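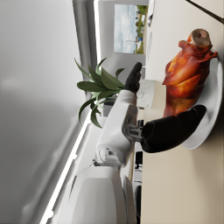

Episode 651 failed at the plate. The operator at Plinance opened the log, marked the attempt "contact, no grasp" and reset the room. The roast returned to its start position, as it had 77 times since noon.

Vetden wanted failures kept. The learner needed them, according to the spec, in a ratio of 2 to every 20 clean lifts. The operator had more than that already.

She put the controllers back on and raised her hands. In the simulated room the arm rose with them – a little late. She had not eaten since morning. She closed her right hand slowly, and episode 652 began to record.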